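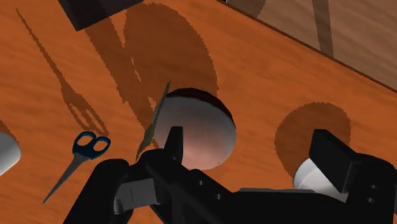
Wood moves. Start from there, everything else this evening hangs off it. Takes up damp from the air and swells, gives it back and shrinks, and goes on doing it long after the tree is felled, sawn, dried, planed and polished. Almost all of that movement is ACROSS the grain, very little along it. So first job with any top is find which way the grain goes. Look at the orange-brown table, the fine darker streaks go left to right with a slight slope down - so along the streaks, treat as fixed, and across them is where you'd allow for movement. Get in the habit of doing that with every table you sit at.

## Zuvadcombe evening course - solid tops and how to fix them

Notes to go with session 4. Those who missed last time: read the bit on moisture first, the rest won't make sense otherwise. Olga Toledo is taking the practical half, I'm doing the talk.

### Moisture, quick recap

- green timber = wet timber, straight from the log. Water in the cell hollows (free water) and in the cell walls (bound water).
- free water goes first. No shrinkage to speak of while it does. Board just gets lighter.
- then bound water starts to leave the walls. NOW it shrinks.
- stops when the wood is in balance with the air round it. Air changes, balance changes. Never finished.

Kiln dried doesn't mean it stays dry. A board from the kiln left leaning in an unheated shed will be back up to shed level before long. Bring it indoors, stack it in stick (thin battens between boards, air all round), leave it alone. Weeks if you can manage it. Most of the trouble people bring in to me comes from skipping this.

Meter readings - take several, not just the end. Ends dry faster than the middle and will flatter you. Push the pins in along the grain, away from knots.

### Tangential and radial

Two directions across the grain and they don't behave alike.

**Tangential** - following the curve of the growth rings. Moves most.
**Radial** - from the centre of the tree outwards, like a spoke. Moves a good deal less, often near enough half.

The difference between them is why boards cup. A plain sawn board has rings lying in flattish arcs across the end. As it dries the rings try to straighten out, so it cups away from the heart side. Draw the arcs on the end of your offcut, then draw them flatter. You'll see it.

Quarter sawn = rings standing more or less upright at the end. Stays flatter, moves less in width, costs more becuase there's more waste in the sawing. Worth it for drawer sides and door panels. For a big top usually not, unless someone else is paying.

### Which way up?

Old argument. Alternate the heart side up, down, up, down across the glue-up, or keep them all the same way?

- alternating: any cupping comes out as a ripple. Harder to plane as grain direction tends to swap about.
- all one way: cupping adds up into a single long curve, but screws through the frame will hold a single curve down fairly well.

My own view - choose the best looking face, then make sure the planing direction runs the same way on neighbouring boards, and worry about heart side last. Laurențiu Roman disagrees and will tell you so. He's made more tops than me. Listen to both and pick.

### Fixing the top down

The big one. NEVER glue a solid top to its frame all round, never screw it tight through plain round holes along the end rails. Frame rails are long grain, they stay the same length. Top across the grain does not. Something gives and it'll be the top, usually a split from one end running up the middle.

What to use:

1. **Buttons.** Small L-shaped blocks, tongue goes into a groove or short mortice inside the rail, body is screwed up into the top. Grain of the button must run the same way as its tongue sticks out or the tongue snaps off. Leave a gap at the shoulder on the end rails so it can slide.
2. **Slotted screws.** Slot in place of a round hole, long way of the slot in line with the movement, i.e. across the top. Washer under the head. Snug, not hard.
3. **Shrinkage plates.** Metal, cheap, fine. Check you have used the right slot, they have them both ways and it is very easy to use the wrong one.
4. **Figure-of-eight plates.** Neat, need a shallow recess in the rail. Recess a bit oversize so that the plate can swing.

Fix the middle of the width solid and let it move both ways from there. Or fix the back edge if it's going against a wall and let all of it come forward. Decide which before you drill.

### Breadboard ends

Cap piece across each end, grain at right angles to the top. Keeps it flat, hides end grain. Looks simple, easy to get wrong.

- tongue along the end of the top, groove in the cap
- longer tenons coming off the tongue into mortices
- glue ONLY the centre tenon
- outer tenons pegged, and the peg holes in them drawn out into slots
- ends will not stay flush with the long edges. Sometimes proud, sometimes shy. It's meant to do that. Tell whoever you're making it for beforehand.

### Does finish stop it?

No. Slows it. Oil hardly at all, varnish more, but vapour gets through in the end. Do both faces the same. A top with a good coat above and bare wood below takes up damp unevenly and cups, and people blame the timber. Underneath doesn't need to be pretty, it just needs the same number of coats.

### Worked width

Course table top, the Flandwood pattern, is 91 cm across. Look up your species in the sheet, take the tangential figure for plain sawn, radial for quarter. Multiply by width. Then be generous, a slot slightly too long does no harm whatever and a slot slightly too short splits a top. Round up.

### Practical with Olga

- mark grain direction in chalk on every board before you touch a plane
- mark out and cut buttons, 40 mm wide, from the straight-grained offcuts in the bin by the Kirus bandsaw
- one dry fit of the top to the frame, show Olga, THEN screws
- pilot holes. Depth stop on the drill, please. Tape will do.

### For next time

Read the Pascu notes on edge joints, at least as far as the sprung joint. Bring your own pencil and a block plane if you have one. Also measure a table at home across the grain, to the nearest half milimetre if your rule goes that fine, write it down with the date, and put it somewhere you won't lose it. We'll measure again when the heating's been on a good while.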